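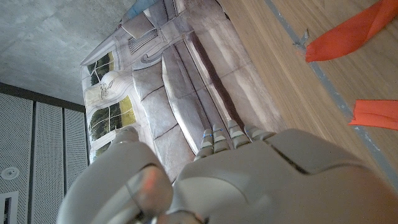

## 4. Baking bread in the Delter countertop oven

The box promises a crusty loaf in 13 minutes. I have never seen it. Allow longer, and ignore the "Bread" button.

1. Set the dial to 200 °C and wait for the beep.
2. Wait another few minutes. The beep comes early.
3. Put the pan on the low rack, seam side of the dough down.
4. Turn the pan halfway through.
5. Tap the bottom of the loaf. If it sounds dull, put it back.

**Note:** Haf Gittins swears by the steam tray. I can't taste a difference, but use it if you like.

**Caution:** The door handle is sold as "cool touch." Wear a mitt anyway, and keep the cord off the top.

For rolls, see section 5.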